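What 3,808 examples of pushing blocks will and won't get you 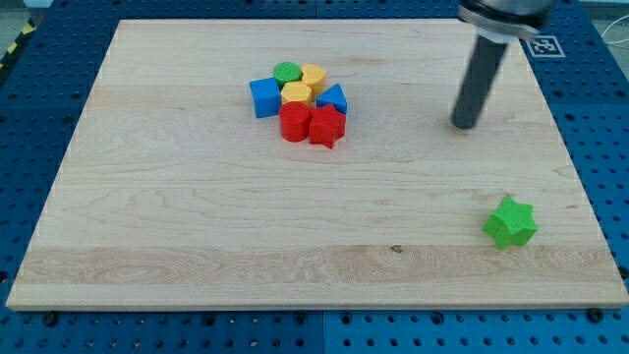 I have been writing this newsletter long enough to be suspicious of any project update that leads with how much data it has. Dogbe's spring note, which reached my inbox in March, led with how much data it has. The number was 3,808, meaning 3,808 recorded episodes of a robot arm moving plastic blocks across a wooden board, all to be fed to a learning system called Proltirau. A reader asked me whether that was a lot. I said I'd go look, and I did, and I came back less sure than when I left.

Start with what an episode is, because the note doesn't say. At Dogbe's shop an episode begins when an operator at the controls gets a short instruction on a screen, something like "move the green star over to the red star," and it ends when the operator taps a key to say it's done. In between, the arm is driven by hand. It has one finger, a long round-tipped rod, and it can't pick anything up. Everything is done by pushing. The recording keeps the arm's position, the camera view and the instruction, and the learning system is supposed to get from those three things to a rule about what to do next time.

I like the single finger. Grasping eats up most of the attention in this field, and it hides a lot of sins, since a gripper that closes hard enough will hold on to nearly anything. Pushing is less forgiving. A cylinder standing on its end slides away nicely if you push through the middle and spins off to the side if you don't. A star catches the rod between two of its points, which helps, until it turns. If a system can learn to push eight or nine mixed shapes where it's told, it has learned something about contact, and I don't want to be so sour that I skip over that.

But look at how the count gets built. Of the 3,808 episodes, 654 were thrown out in review before training, and the note counts them anyway. The reasons are logged, to Dogbe's credit, and they let me read the log. Some were operator mistakes, with the wrong block moved or the wrong key hit. A good many were cases where the operator did the job, but in a way the reviewer thought was ugly: the rod backed up, circled around, tried again from the other side. Those got cut too.

I would have kept those. A recording of someone missing a push and fixing it is the most useful thing in the pile, in my view, because the robot is going to miss pushes. If all it ever sees is clean work, it has no idea what to do the first time a block rolls out of line. The answer I got was that early versions trained on the messy episodes learned to dither. They'd wander around a block for a while before touching it, as though hesitating were part of the task. Fair enough, and I believe it. It still seems to me like an argument for labeling the messy episodes and not for binning them.

Then there's the question of starting layouts. Every episode has to start somewhere, and the start matters as much as the push. When the blocks are spread out and one of them sits alone on open wood, nearly any instruction involving that block is easy. You get behind it and go. When most of the blocks are bunched up in a heap, touching each other, you can't move a piece in the middle without disturbing its neighbors, and the operator has to decide whether to break up the pile first. That decision is the interesting part. I asked how many of the kept episodes began with a tight pile and was told 631.

I wrote that down and did the subtraction on the train home. It leaves 2,523 kept episodes that started some other way, mostly loose. So about four out of five lessons teach the easy half of the job. Dogbe says the mix reflects how the layouts fall out in normal use: one episode ends and the next one begins from wherever the blocks happen to be, with a reset only when something leaves the board. I can see the appeal. Resets are slow and boring, and an operator who has to set the blocks up by hand every time is going to record far fewer episodes per shift. But letting the layouts drift also means that nobody chose them, and the system is going to be good at whatever came up often.

There's a fix that costs nothing but patience, which is to spend part of each session making piles on purpose. I gather they have begun doing a little of this. I'd want to see a lot of it.

The instructions bother me more than the layouts do. Operators work from a list of 12 sentence patterns, with the colors and shapes filled in by software. Twelve is not many ways to talk about blocks. People say "put it by the blue one" and "scoot that over a bit" and "no, the other star." Someone with a sharper eye than mine pointed out that the list nearly always gives both color and shape, so the system has little reason to learn what either word means alone. With two stars of different colors on the board, "the star" is a bad instruction and "the green star" is a good one, and a useful robot ought to act differently when it hears each of them. From what I could tell, this one hasn't been shown the bad kind even once.

I raised this and was told that free wording is planned for a later round, with recordings described after the fact by people who didn't drive the arm. That's a better design, and I hope it happens. I have also been reading "planned for a later round" in project notes for years, and I keep a mental drawer for it.

On the wider claim, the one in the subject line of Dogbe's note, I'd ask readers to hold off. The claim is that block pushing is a "foundation" for tabletop work in general and that partners such as Busolow, which wants to sort small parts on a flat surface, will be able to build on it with only a small amount of extra data. Maybe. A small part on a scuffed work surface has a different weight, a different friction and no cheerful color. The board in the shop is bolted down, the camera stays where it is, and the same kinds of blocks come back episode after episode. All of that is sensible for a first collection, and all of it makes the jump to somebody else's bench harder to predict.

The test I'd like to see is cheap. Swap out the board for one with a darker surface. Run the same instructions. Then put the old board back, add two blocks the system has never met, and run them again. Publish both results, including the runs where the arm shoves everything into a corner and stops. Manwood, the other group working on this sort of thing, put out a short table along those lines last year. The numbers were poor, and I have trusted them more ever since.

A few things I did come away liking. The operators are paid by the hour and not by the episode, so there's no reason to rush. The instruction appears only after the arm is parked, which keeps people from planning their first move around the last one. And the log of rejected episodes is going to be released with the rest, ugly pushes included, so anyone who agrees with me about the 654 can put them back in and see what happens.

So, to the reader who asked: it's a decent number for one board and one finger. It's thin for crowded layouts and very thin for language. I'd trade a thousand of the loose, easy ones for a few hundred more starts from a heap, and I said so before I left. The answer was a polite nod and a note on a pad.

Dogbe says the next batch will be out before the end of summer. I've asked for the layout counts up front this time, and I'll print them when they come.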